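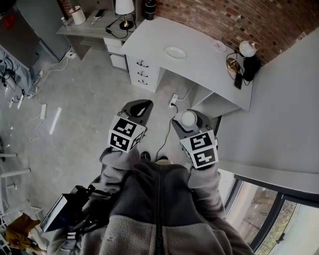
What does the work consist of?
Setting out and clearing desks in furnished rooms, to a written layout, and putting each item back where the layout shows it.

Keria room-setting trial: participants wanted

Skakex is recruiting 12 adults for a paid trial in May at the Otar building. Each participant completes 5 sessions. Start time is 9.30 am. The fee is 600 for the full set, paid after the last session; part sets are not paid.

Items handled are small and light: dishes, table lamps, phones, small containers. Drawer units stay in place. Sessions are done standing, on a concrete floor, so flat closed shoes are required. Lamp cables must stay connected while a desk is being cleared. 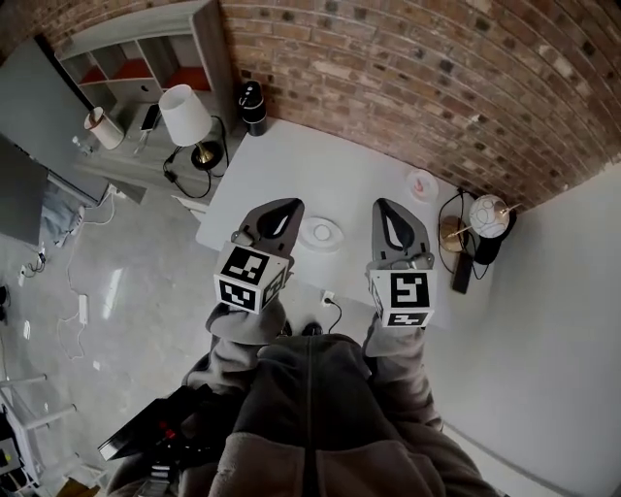 Rostyslav Hrytsenko
Room layouts, Skakex

Applicants must be able to stand for a full session and read a plan drawing in English. No previous experience is needed. Apply in writing to the Ahmadpour desk at Skakex, quoting reference 559, with your shoe size and the mornings you are free.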